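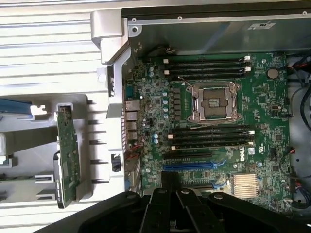 The gripper over the Dell board, as seen from the wrist camera.

Review: Nivcombe open day, memory and card handling demo

I have been to a fair number of robot open days and most of them involve a very clean arm moving a very clean cube from one tray to another. Nivcombe put theirs to work on an old Dell workstation lying on its side with its guts showing, and I stayed for nearly the whole afternoon!

Some background. Nivcombe is a small outfit in Menunberg that builds cells for refurbishing office computers. They opened the shop floor in February to customers, students and anyone who signed up on the website (I am in the third group). The system is called Majali: one arm, a two-finger gripper, a small camera at the wrist, and a bench. Manolis Stefanou ran the demo and took questions the entire time, including several from me that I'm sure he had already heard that morning.

The job was to work around a bare board. The processor socket was empty and so were the memory slots, in two banks above and below it, with the card slots further down. Stefanou had the arm come in over the long blue PCIe slot, fingers down, and hover. Then it went off to fetch a memory stick, lined it up and pressed. You hear the click of the locking tabs before you see anything, and the whole row of us leaned in for it.

What impressed me most was how gently it moves near the parts that snap off. There are capacitors standing up beside the socket, a finned heatsink sitting lower down, and cables curving along one side of the case. I would have swept those cables out of the way with my hand. Majali goes in from above and keeps its elbows to itself.

The wrist view goes up on a big monitor next to the bench, and I'd call that the best part of the setup. From the visitor rail you mostly see the back of the arm, but on the monitor you get the fingers and the board together, close enough to find the Dell logo. The gripper does take up a lot of the picture, and when it drops low it hides whatever is right under it. Stefanou said they get by with it and that operators stop noticing after a week. I'd still want a second view from the side.

Now the gripes. It is slow. One stick took 125 seconds from pickup to click, and I could do it in ten (with worse manners). The first try of the afternoon also missed: the stick went in at a slight tilt, the arm felt it, backed out and asked for help on the screen. Lenka Oravec, who wrote that part of the software, looked delighted that we'd gotten to see it, and walked us through the force readings afterward. I liked that more than a perfect run. According to her, the cell has done 2970 insertions since they started keeping a log, and 204 of them ended in a call for help. I appreciated getting the second number without having to dig for it.

They wouldn't talk price for the full cell, which was a little annoying after a talk titled "What It Costs." The gripper fingers wear out and get swapped as a pair, and the drive cage routine is a paid add-on. Chiamaka Odukoya at the front desk took my email for the price sheet, and I'll update this review when it comes.

Practical notes for the next one: parking is behind the building, off Clasley. Closed shoes are required past the yellow line. Get to the rail by 2 p.m. if you want to see the monitor without somebody's backpack in front of it. Coffee was free and pretty good.

Four and a half stars. I'm already signed up for the next open day, and Oravec says they'll be doing coin-cell batteries.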